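Larley Project: Report on the Finger Slip Fault
Section 3. What Went Wrong

Our group used hand-held grippers to record folding and tidying tasks on a bed. The recordings were meant to train the arm in the lab to do the same tasks. We planned 300 recordings. By the end of April we had 144, and 19 of those had to be thrown out for one fault, which we call finger slip in this report.

Finger slip means that the two fingers close on the cloth, the log shows them closed, and the cloth slides out during the lift. The log then says the gripper is holding something when it is empty. If the arm learned from that, it would carry on with the fold with nothing in its fingers. We first saw the problem on a Thursday afternoon when one of us played back the day's files at double speed.

3.1 Conditions

All the recordings in this section were made in a bedroom with daylight from a window. Two people worked at the bed, one on each side of the cloth where possible, each with a gripper. We did not clear the bed between tasks, so clothes and bedding were often close to the piece being folded. 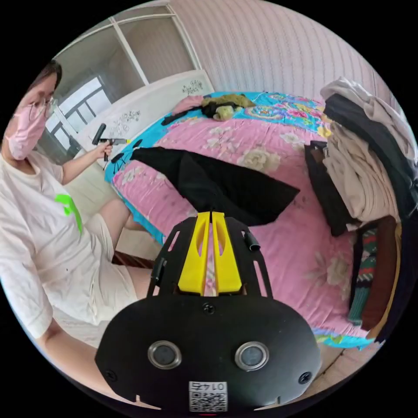

The fault depended a lot on the cloth. Cotton T-shirts and towels almost never slipped. Thin, smooth garments slipped the most, and dark ones were the hardest to check afterward. With a black cloth on the pink floral bedspread the outline was easy to follow, but the folds inside it were hard to tell apart, and we could not always say from the video if the fingers had one layer or two. Several of the 19 bad files were only found by comparing the finger width in the log with the width from a good grasp on the same garment.

3.2 Cause

At first we blamed the operators for lifting too fast. We repeated the lift slowly with the same garment and it still slipped, so speed was not the main reason.

Next we took the fingers off and looked at the tips. The grip pads from Etex had worn smooth on the inside edge. On one pair the tips also no longer met evenly, and a thin layer of cloth could sit in the gap without being pinched. The trigger spring was fine. We had not written down when the pads were fitted, so we can't say how many grasps they lasted. This was a mistake in our planning.

The software made it worse. Nijs, the logging program we used, marks a grasp as good when the fingers stop moving. It does not check that anything is between them. It gave no warning for any of the 19 files.

3.3 Long garments

Trousers gave us a second version of the same fault. One person held the far end while the other gripped the near end. If the far end was pulled even a little early, the near end came out of the fingers. A quilt under the trousers also let the fingers sink in and pick up some of the quilt, and the extra thickness looked like a good grasp in the log.
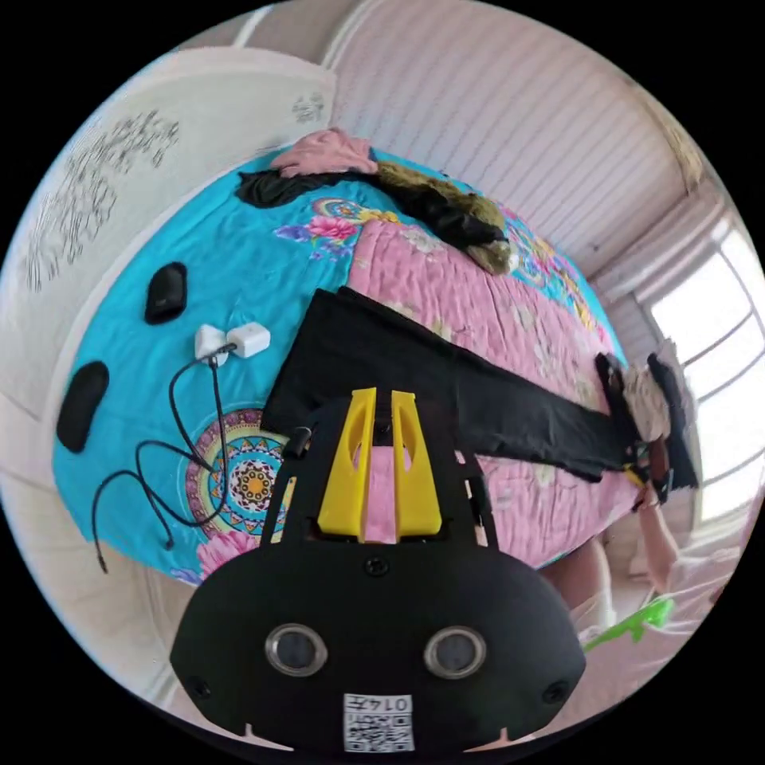

3.4 Changes made

We replaced the pads on both grippers and now check the tips before each session with a strip of thin cloth. If the strip pulls out, we do not record.

We wrote a short script, Grudik, that compares the closed width with the expected width for each garment and flags the file if they do not match. On the old recordings it found all 19 bad files. It also flagged 8 good ones, mostly thick seams, and we checked those by hand.

For trousers, the person at the far end now waits for a spoken signal before moving. We have not recorded enough trouser folds since then to say if this fixed the problem.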